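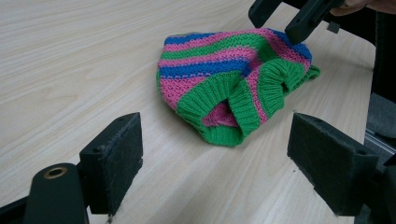 Board: Home and Workshop Automation
Thread: Can anything fold small knitwear yet?

tinplate_ollie wrote:
I do the returns and finishing for a small shop that sells knitted coats for dogs. Everything that comes back has to be checked, turned the right way out, laid flat, folded to a set size and put in a basket for the steamer. It is dull work and it takes up most of my mornings. In August we had 131 pieces come back, mainly wrong sizes, and I did every one by hand.

My question is a simple one. Is there a machine, at any price a small business could think about, that would take a pile of these and fold them? I have read a lot of cheerful articles about robots doing the laundry. I would like to hear from people who have dealt with the real thing.

Oliwia Pawlak

greyharbour wrote:
Short answer, no. There are folding machines for towels and sheets in commercial laundries and they are very good. They want a flat rectangle fed in by a person. Shirts can be done on a different sort of machine, again with a person dressing the former or clipping the shoulders. A dog coat with a neck, a belly opening and two leg holes isn't any of those shapes.

If yours come in several sizes then it's worse, as you'd be changing the settings all morning.

tinplate_ollie wrote:
Several sizes, yes. Nine at present, from a thing that would fit a large guinea pig up to one for a greyhound. And the stripes go all the way round, so you can't tell the back from the belly by colour. I go by the leg holes and the label.

Armindo Esteves wrote:
I'll put the other side. I work on the bench trials at Lumetholm and we have had two-armed systems folding garments for a good while now. It is slow and it does fail, but "no" is too strong. The way it is taught has changed. You don't write a program saying move here, close there. A person does the job many times over with grippers in their hands, everything is recorded, and the machine learns from that. Small clothes are used quite often, as they fit on a table and two grippers can reach both sides. 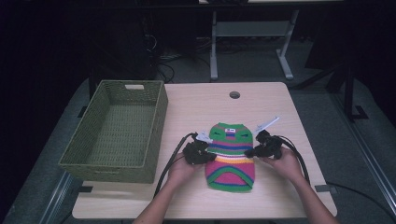 The first stage is always getting the thing flat with the neck pointing a known way. Once it is flat and the right way round, the fold itself is two or three movements. For us the flattening takes far longer than the folding, and I would expect the same with dog coats. If somebody laid them out for it, I think a present-day system would manage the fold and the drop into the basket most of the time.

greyharbour wrote:
"If somebody laid them out for it" is the whole job though. Oliwia would be standing there laying out coats for a robot to fold. She may as well fold them. I can fold a jumper that is already flat in four seconds.

Armindo Esteves wrote:
Fair for one shop. I was answering the question of whether it can be done.

pegs_and_line wrote:
What does "most of the time" mean, please? I run a launderette and I get told "most of the time" by people selling card readers.

Armindo Esteves wrote:
On our own last run we did 649 attempts at a simple fold, garment already flat, and I would have been happy to hand a customer most of the results. I'm not going to quote a percentage on a forum as it depends on what you count as a failure. A sleeve sticking out, is that a failure? For a shop it might be. For a drawer at home it isn't.

pegs_and_line wrote:
For a launderette it is. People photograph it and put it in a review.

Clementina Correia wrote:
I've knitted for forty years and taught it for a fair few of them, and I think the people building these machines underrate knitted fabric. A woven shirt mostly holds its size when you pick it up. A knit grows. Pick up a coat by the neck rib and the body drops and gets longer and narrower. Put it down again and it doesn't go back to quite where it was. Then you have rib at the edges which pulls in, and plain knitting which curls if it hasn't been blocked. So there are different kinds of stretch in one little garment and your hands deal with it all without your thinking.

Colour changes matter as well. If the yarn has been carried across the back there are loose strands inside, and a finger or a claw can catch them. I have seen a child's toe go straight through and pull a whole row.

tinplate_ollie wrote:
Clementina, the strands inside are my worry too. We have some with a name put on afterwards and the backs of those letters are a proper nuisance. One caught on my ring last winter and I had to send the coat back to be done again. I take my rings off now.

greyharbour wrote:
There you are. You noticed it catching and stopped. Does the machine?

Armindo Esteves wrote:
Depends on the machine. Some have force sensing at the finger and will stop if the pull goes above a set amount. Many go on cameras alone. With cameras alone you would see the fabric move in a way you didn't want, but you'd see it late. Flat padded fingers help a good deal compared with thin hooked ones. You take a big soft pinch and lift.

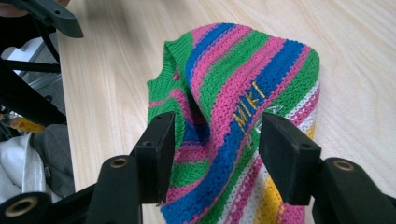 The trouble with a big pinch is that you can pick up both layers when you wanted one. For folding you often want both, so no harm done. For turning a coat the right way out you want one layer only, and I'll admit I haven't seen that done reliably by anybody, us included. Anyone who says theirs turns knitwear the right way out should be asked to do it in front of you with a garment you brought yourself.

Laurinda Godinho wrote:
Can I ask about cost, as it hasn't come up? I keep the books for three small makers and one of them was offered a trial by a firm called Misex. The leaflet was all about savings in labour. When I asked what happened on the days the arm was stopped for adjustment, the answer was that an engineer could be with us within seven working days. That is over a week of returns sitting in bags.

The maker in question pays a student for a couple of hours after lunch. The student also answers the phone, sticks labels on and signs for parcels. I couldn't find a way to make the figures come out in favour of the arm, and I did try.

tinplate_ollie wrote:
Laurinda, did they go ahead with the trial in the end?

Laurinda Godinho wrote:
No. They bought a better table and a folding board. The board is a bit of stiff card cut to the finished width. You put it on the coat, turn both sides in over it, pull it out, turn the bottom up. All the coats come out the same.

greyharbour wrote:
Seconded. I made one from an old ring binder cover.

pegs_and_line wrote:
We have plastic ones for shirts. You'd need one per size, I suppose, or one for every two or three sizes if you aren't too fussy.

Filipa Barreto wrote:
I disagree with the tone of some of this. Oliwia said it takes up most of her mornings. Plenty of people doing repeated hand work end up with bad wrists and thumbs, me included. I did nine years of packing at Loureiro and can't open a jar. If a slow machine could work through a pile overnight, with somebody sorting out the bad ones at half past eight, I would call that useful. It doesn't have to beat a person for speed. It has to be there when the person has gone home.

Robot floor cleaners were poor at first. They got stuck on the rug and people laughed at them, and a lot of those people have one now.

greyharbour wrote:
Mine still gets stuck on the rug. I take the point on wrists, though. What I'm against is telling a small business it is ready when it isn't.

Overnight is a good idea in principle. The bit I'd want to see is what it does when one goes wrong at two in the morning. Does it put that coat to one side and take the next, or does it keep poking the same coat until you come in?

Armindo Esteves wrote:
Good question, and both happen. The better set-ups give it a number of tries and then it moves the garment to a reject bin. Writing that rule is easy. Getting it to know that the fold has gone wrong is harder. A crooked fold on a plain grey jumper is hard for a camera to judge. Strong stripes ought to be easier, as a line that should meet another line plainly doesn't.

Clementina Correia wrote:
Stripes on hand knitting don't always meet when they're folded properly, I'm afraid. Rows bend, particularly near a rib or where the legs have been shaped. If the machine pulls until the lines agree it will pull the coat out of shape.

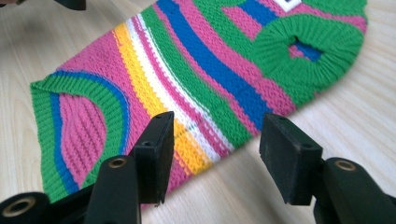
Filipa Barreto wrote:
Wouldn't it be enough for it to go by the outside edges, then, and leave the stripes alone? At Loureiro we were told to fold to the hem and ignore the pattern. Customers never complained about a pattern being off. They did complain if the parcel was lumpy.

Clementina Correia wrote:
Yes, hem and neck would be my choice. The ribs are the firmest parts and they spring back after handling.

Armindo Esteves wrote:
That's useful, thank you. I'd been thinking of the rib as a nuisance because it puckers. I will raise it with the others. We tend to pick up wherever the camera finds a clear edge, and a rib is usually a clear edge anyway.

zosine_user wrote:
Coming in from the other end. We have a Zosine arm in a joinery shop, nothing to do with clothes. It moves blanks from a stack to a machine and it has been no bother. All the blanks are the same, they are stiff and they are where it expects them to be. The day someone left a dust sheet over the stack it picked up the dust sheet and tried to feed that. I would trust it with wood. I wouldn't give it my socks.

pegs_and_line wrote:
Socks I would love. Pairing socks is the one thing in the service wash I would pay a machine to do tomorrow.

greyharbour wrote:
Pairing might be nearer than folding. It's mainly looking, and cameras are good at looking. Picking one sock out of a heap of forty is the part where it would struggle.

tinplate_ollie wrote:
Thanks, everyone. Here is where I've got to. I'll cut some boards this week, probably four of them, and mark the sizes on each with a pen. I'm also going to ask the knitters whether the ends on the lettering can be covered on the inside with a bit of soft backing, which would help the dogs' owners as well as me.

Filipa, you're right about wrists. I have moved the table up a few inches already and I can feel the difference in my shoulders by dinner time.

Armindo, if your lot ever want a box of dog coats to practise on, we have seconds with dropped stitches that can't be sold. You would have to pay the postage.

Armindo Esteves wrote:
I'd take those gladly. Mixed sizes, please, and don't fold them first. Just put them in the box however they come. I'll send you a message with the address.

Laurinda Godinho wrote:
Get him to pay the postage before you send them.

pegs_and_line wrote:
Oliwia, what are you cutting the boards from? Ordinary card goes soft at the corners after a month or so in our steam.

tinplate_ollie wrote:
Hadn't thought of the steam. There's an old plastic estate agent's sign in the shed, so I'll try that first.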